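About Horkow

Horkow makes wall controllers and room hubs for homes where the lights, blinds and heating come from different makers. We started with one product, a four-button switch called the Dusano, and we still sell it.

The company was set up by Balthasar Wyss and Ferdinand Fankhauser. Balthasar had been fitting lighting systems in flats and small hotels, and kept being called back by owners who had lost the remote or changed their phone. Ferdinand wrote the software for the first switch in the evenings. The first batch was 300 units, sold mostly to electricians who already knew Balthasar.

There are 21 of us now. Most work on firmware and customer support, which share one room. The rest look after purchasing, packing and the trade counter.

What we make

Dusano - the wall switch. Fits a standard back box and runs on mains power. Each button can be given a short press and a long press.

Bitar - the room hub. It links the switch to your existing bulbs, blinds and thermostats and keeps working when the internet is down. One hub handles up to 90 devices.

Clernia - the phone and tablet app, used for setting up and for changing scenes later. There is no subscription, and you do not need an account unless you want to control your home from outside it.

How we work

Every hub is set up and left running for 21 days before a new firmware version goes out to customers. Updates are released on a Friday only if they fix a security fault; all others wait until the following week. Release notes are kept on the support pages, including those for versions we withdrew.

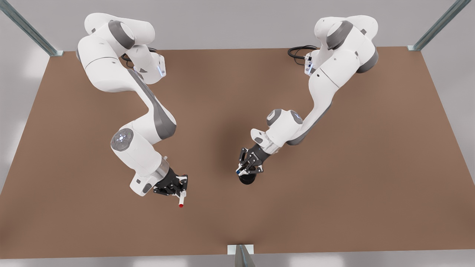 Two-arm tabletop layout, computer render

We repair Dusano switches of any age. Post the switch to us with a note of the fault and we will quote before doing any work. Hubs are repaired or exchanged, depending on the model.

Visiting and contact

The trade counter is open on weekday mornings from 8.30 until noon. For anything other than collections, please ring first - the support team can usually book you in the same week. Installers who want to join the October training day should write to the trade desk.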